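TRV 210: Road Trip Planning and Route Logistics
Handout 3: Estimating elapsed time on long driving days
Instructor: Kumiko Yoshida
Issued Sep 1, 2026

Reading before class: Shimada, course packet, section 2. Bring a ruler and the folded route sheet.

1. Terms

Driving time is the time the wheels are turning. Elapsed time is the time from leaving one night's lodging to reaching the next. Students mix these up in the first assignment every year, and the error carries through the whole itinerary. All tables in this course use elapsed time unless the column is marked D.

A leg is the distance between two planned stops. A day may have one leg or several. A stop counts as planned only if it appears on the route sheet with a duration. Everything else is an unplanned stop and is charged to the allowance in section 3.

2. The working route

The class route runs from Ovdale to Lodell by way of Kultach and Hattori, a total of 2,040 miles. The longest single day is Kultach to Hattori, 519 miles, and most of this handout deals with that day.

Surface changes matter more than distance. The first part out of Kultach is paved and wide, with passing lanes on the grades. After the river crossing the road narrows and the shoulder disappears. Use the posted limit for the first part. For the second part use the lower of the posted limit and the speed you can hold behind a loaded truck, which on the steeper grades is well under the limit.

Do not average the two speeds. Work out the time for each part and add the times. An average of speeds gives a result that is too short whenever the two parts are of equal length, and the error grows as the speeds move apart.

3. Allowances

Fuel. Charge 10 minutes for each fuel stop, more if the only pump is at a store with a counter line. Plan to refuel at half a tank on the Kultach to Hattori day. Station hours on the route sheet are for summer and must be checked again for any trip starting in September.

Wildlife and viewpoints. Asuka Shimada's method in the packet charges a fixed sum per leg. It works for groups that have agreed on their stops ahead of time. For a mixed group, charge by the hour of daylight driving instead. Either method is accepted on the assignment, but state which one you used.

Road work. One pilot-car delay should be charged to any day with more than one posted work zone. If the zones are close together, treat them as one.

Meals. A sit-down lunch is a planned stop and goes on the sheet. Food eaten in the car is not charged.

4. Rest days and service stops

A route of this length needs at least one day with no driving. Place it after the longest day, not before it. For the class route this puts the rest day in Hattori. Jobs assigned to the rest day are laundry, groceries, a tire and fluid check, and a review of the remaining bookings.
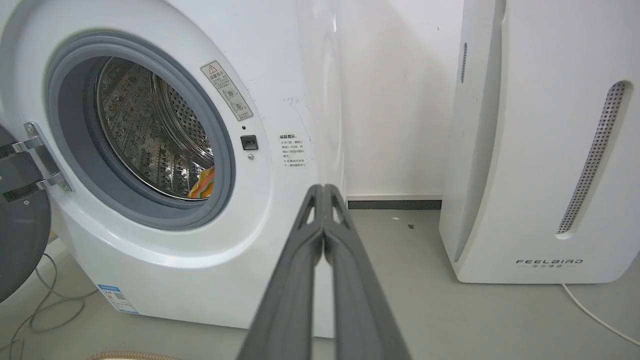 The rest day also absorbs overrun. If the group reaches Hattori a day late, the rest day is given up and its jobs move to the evening in Lodell. Mark these jobs with an R on the route sheet so they can be moved without rewriting the page. Groceries cannot be moved if the next leg has no store, and should be marked F for fixed.

5. Daylight

At high latitudes in early summer, darkness does not limit the driving day. Driver fatigue does. Set a latest arrival time and hold to it even when the sky is still light. In this course a single driver is limited to 10 hours elapsed, and any day over that must show 2 drivers on the sheet, with the change point named.

6. Assignment

Complete the route sheet for Kultach to Hattori. Show each part of the road separately, list every allowance by type, and give a latest departure time that meets your arrival limit. Then state what you would drop first if the group left an hour late.

Hand in the sheet with the worksheet attached. Totals without a worksheet will be returned unmarked.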